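Drovia: collecting demos for a floor pickup task
Student project report, December 2024

What we did

The goal was a learned policy for clearing litter off a bedroom floor with a two-arm robot. The policy learns from demos, so most of the term went into demos. Training was the short part.

We recorded 541 episodes by teleoperation. Threw out 80. Mostly operator mistakes: dropped items, long pauses, one arm drifting while the other one worked. Should of set the rules for a bad episode in April, when we wrote the plan. Instead we made them up halfway and had to relabel the early ones.

Items: plastic bottle, snack wrappers, paper bag. Placed by hand before each episode, positions changed every time. Furniture stayed put. That is a weakness, see below.

Problems

Wrappers are hard. They lie flat and the fingers push them along the carpet. Operators got better at it, so late demos look different from early ones and the model sees both styles. We did not correct for this.

Two operators only. Two very diffrent speeds.

Labels were done in Brelamano, our own small script. One label per episode plus a note on which arm moves first. Would add a label per grasp next time.

Still to do

Move the furniture between sessions. Other floors, not just carpet. More operators. Cut pauses automatically. Compare early and late demos as separate training sets.

Views from the episodes

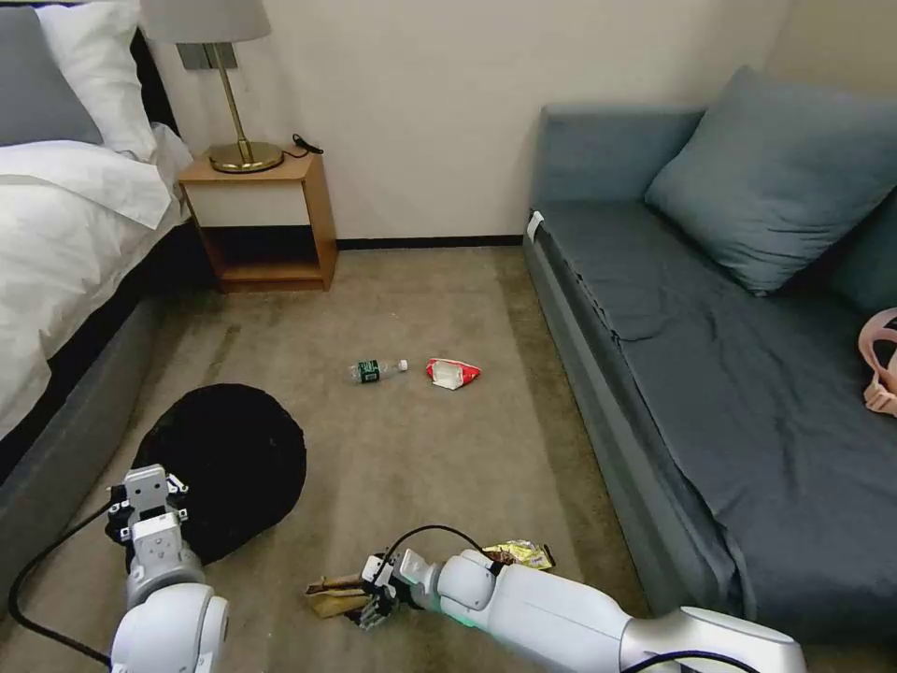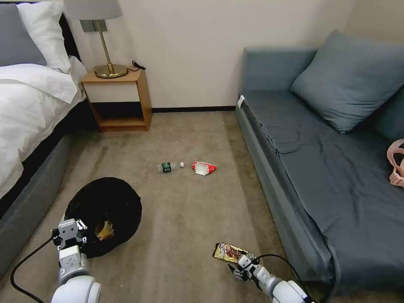
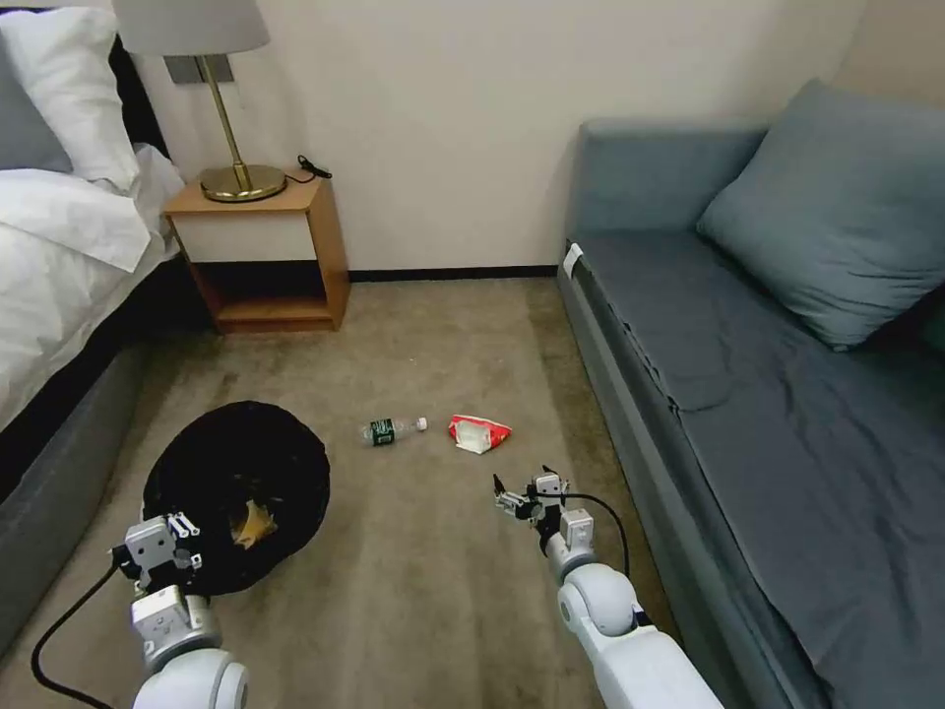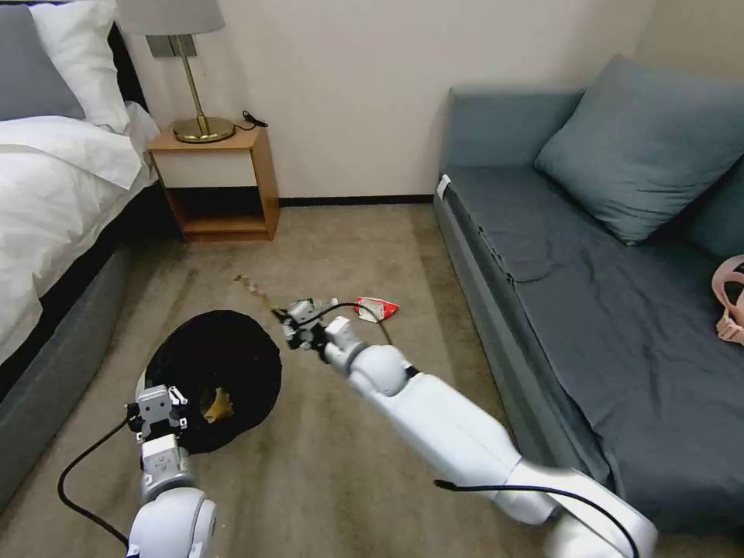 Fig. 1. Floor pickup task, head view, both arms in view. A red and white snack wrapper is on the carpet in all four.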